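Notebook - Kanaan counter rig, coffee service task
November
Posted by Habibur Amarasinghe
Print this entry | E-mail this entry
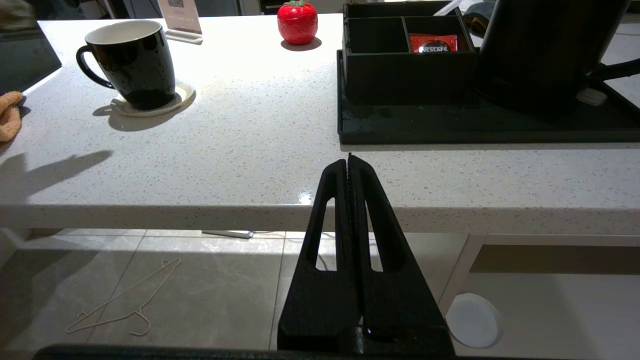

Wrist camera, fingers closed. Mug left, tray and kettle right.

Start 2:15 pm. Goal for the session: get the approach to the mug repeatable before the Hadham round, and stop losing runs to the homing step. Dekport has the mobile base until next week, so everything is from the fixed stand position.

Task as we are entering it: pick the mug, set it on the tray side, take the coffee sachet out of the divided box, drop it in the mug. The kettle is an obstacle only. Pouring is scored separately and we are not attempting it.

1. Homing

The arm was drifting between runs. Traced it to the home script reading the old offset file. Two copies existed, one in the Fesum folder and one in the root, and the launch file picked up whichever was edited last. Deleted the root copy. Gripper zero is now 745 counts closed, 2000 open. The old file had 757 for closed, so the fingers were stopping short and the controller reported "grasped" on nothing. That explains the false positives in last month's log - at least the ones with no object in the hand.

Anyone who has a local copy of the offset file, delete it and pull again.

2. Mug approach

Handle points left as seen from the wrist, away from the tray. Options:

a) Grasp on the handle. Needs the wrist rolled and swung around to the left side. Joint 5 gets close to its limit.
b) Grasp across the rim, one finger inside. Shorter path. The inside is white and the outside is black, so the rim segments well in the wrist image.

Going with (b). Depth on the outside of the mug is poor. It is black and glossy and the sensor returns holes over most of it. Switched to taking the height from the rim only and the center from the round white piece under the mug, which has a clean edge against the black. Against the counter the edge is weaker, white on white speckle, and the fit sometimes takes the shadow as part of the circle. Added a brightness threshold. Value is in the config as circle_min. Do not tune it by eye on one image.

Open question: whether the rim grasp lifts the white piece along with the mug. Need to look at this at low speed.

3. Sachet

It lies in the right compartment of the box. The red is easy to find, but the strawberry near the back of the counter is red too and the color mask returns both. First fix was to take the larger blob. Bad idea, the order flips with arm pose. Second fix: mask only inside the tray outline. The tray is a black rectangle with a raised rim and it fits well except along the front, where it reflects. Used three sides and closed the fourth from the known size.

Leave the strawberry out on the counter. The rules allow distractor objects and we should be training with one anyway.

Finger clearance inside the compartment is tight. Open width has to be limited before descent, otherwise a finger lands on a divider. Set the pre-descent value to 887. Not yet tested with the sachet at an angle.

4. Light

Sun comes across the floor in the afternoon and the shadows on the counter get long and hard. A person leaning in puts a shadow over the left half and the circle fit goes off. Please stand on the kettle side during runs, or back from the counter. I will ask about a blind. If we do not get one, we should collect the same poses in the morning and compare.

5. To do

- Rerun homing from cold, ten times, log the closed value each time
- Low speed rim grasp, watch the white piece
- Collision box for the kettle including the handle. The current box covers the body only
- Move the QR card out of the planner's keep-out list or model it properly. At present it is a point
- Write up section 2 for the Hadham form, they want the method on one page

Stopped 5:40 pm. Arm parked, gripper closed, offset file committed.

H.A.

Print this entry | E-mail this entry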